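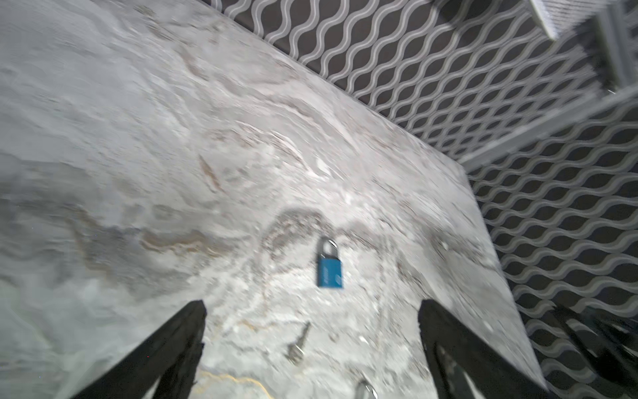
Padlocks, keys and the new sorting table

Progress report to the Economou Fund, 13 December 2022
Prepared by Adwoa Opoku, Kadport Community Lockers

We are so pleased to be writing this one! When you agreed to support us in May, half our lockers had been out of use for months and the spare keys lived in biscuit tins. The lockers are now open again on both floors, and people are using them every day — swimmers, market traders, students with far too many books.

Padlocks

The grant covered 625 padlocks, each with its own key and a spare. Of these, 457 are now in use and the rest are in the store. We went for small ones, such as the blue one with the silver shackle, and members have told us they like how little room they take up in a pocket or bag. Kekeli Amegashie tried every lock with its key before it went out, a slow job that he did with great good humour. A handful were stiff and Dollen swapped them without any fuss.

Sorting keys

Matching loose keys to locks used to happen on the floor of the store. We now do it on the square table with the marble pattern, which Nhyira Quartey found for us second-hand. It has made a huge difference! The one snag is that a small silver key doesn't show up well against the pale grey and white, so Esi Dogbe is going to bring in a plain dark cloth to work on.

Lost keys

Still our weak spot. Members lose more keys than we had planned for, and cutting new ones at Jendach takes longer than we would like. We have started a small deposit, paid back when the key is returned, and it seems to be helping — though we'd like a few more months before saying so firmly.

Money

We have £2,000 left. Mariama Amoah would like to put £90 of it towards key tags and a wall rack, if you are happy with that. The remainder is set aside for the lockers by the back stairs, where the doors need new hinges before any padlocks can go on.

Next steps

Hinges first, then tags. You would be very welcome to visit once the back stairs are finished, and Esi will send over some dates.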